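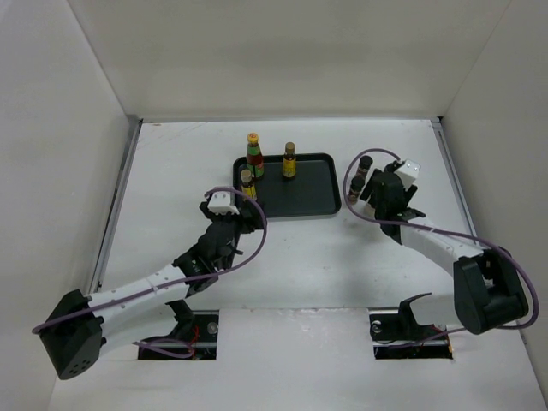 **Kitchen & Table › Sauces, Condiments & Where to Keep Them**

**Thread: Do you keep your sauces on a tray?**

**maplehinge** wrote:

Hi all, longtime reader, and I finally have a question small enough that I'm not embarrassed to ask it! I've become a tray person. Three little bottles on a dark green-black tray with rounded corners and a raised lip, tall one with the yellow cap at the back left, the shorter brown cap next to it, and the tan cap up front in the left corner where it's easy to grab. I like it so much more than having them wander all over the table, which is what we did for years (my mother kept hers in the door of the fridge and would be horrified).

My husband thinks a tray is one more thing to wash. So – tray or no tray? And do you leave yours out between meals?

**pelt_and_pickle** wrote:

Tray, every time. I got mine at the Galanis shop in Pleltside, back in February when they were clearing out the housewares shelf, and I paid 2 dollars for it. The lip is the whole point for me. Hot sauce drips down the side of the bottle no matter how carefully you wipe it, and I'd much sooner rinse a tray than scrub a ring out of my good tablecloth.

**oldstovepipe** wrote:

I'm going to side with the husband, sorry! We had one for a long while and all it did was collect bottles. It started with ketchup and soy sauce, and by the end there was a jar of mint jelly on there that had been through a house move with us. Now everything lives in the cupboard and whoever wants it gets up and gets it. The table looks nicer and we've stopped buying so much.

**maplehinge** wrote:

Oh, the mint jelly, I can picture it. I'm trying to be strict and keep it to the little bottles only. Anything full size goes back in the cupboard after supper.

**gralar_fan** wrote:

Nice tidy setup, and I like the tall one in back. I do mine the other way, tallest in the middle, but my tray is round (a Gralar, the 40 dollar one, and yes I know, I heard all about it at home). Is that a red, green and yellow label on the tall one? Cheerful next to the two yellow ones.

As for leaving them out, please check the labels. Some say to refrigerate after opening and some don't, and I wouldn't guess.

**oldstovepipe** wrote:

40 dollars for a tray! You could buy a lot of mustard for that.

**gralar_fan** wrote:

I could, and then I'd have nowhere to put it.

**rostero_supper_club** wrote:

We put on the community supper at the Rostero hall, 200 plates on a busy night, and I'd say trays make sense there even if they don't at home. One per table, small bottles only, and at the end of the night a person can carry the whole thing to the kitchen in one trip. Before that we passed big bottles up and down and they always ended up at the far end with the teenagers.

One tip – a damp paper towel under the bottles keeps them from sliding when you carry it. Looks a bit homely but it works for us.

**maplehinge** wrote:

Trying the paper towel tonight. I've shown my husband this thread and he has read oldstovepipe's post out loud to me, so thank you for that. The tray is staying, and he's agreed to wash it on weekends.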